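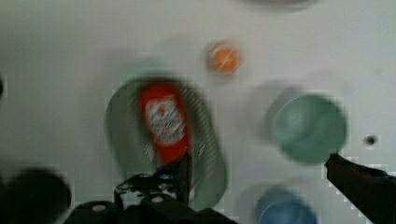

La fuente verde con el bote rojo encima, y los dos vasos.

7 de enero — por Jerno

Ayer guardé los adornos y hoy le ha tocado a la vajilla de colores. La compré en noviembre en Minitz, casi toda suelta, y desde entonces ha ido de un armario a otro sin sitio fijo.

La fuente ovalada verde es lo que más uso. Tiene poco fondo y sirve para ensalada, para fruta o para llevar las salsas a la mesa. Me costó 7 euros. El bote rojo acaba siempre tumbado dentro cuando recojo, así lo llevo todo en un viaje.

De los vasos me gusta más el verde que el azul, pero en casa el azul desaparece antes. En la tienda había juegos completos por 40 euros y no me compensaba, porque platos llanos ya tengo de sobra.

He vaciado el estante de abajo, que mide 70 centímetros de ancho, y he puesto papel nuevo. Los vasos van delante y la fuente detrás, de canto — tumbada ocupaba medio estante. Las salsas se quedan en la puerta de la nevera, menos las que están sin abrir.

Me faltan por colocar tres cuencos y una jarra que no cabe en ningún lado. Si no le encuentro hueco esta semana, se va al trastero con la cafetera vieja.

El próximo día, el cajón de los táperes. Hay tapas que no cierran nada.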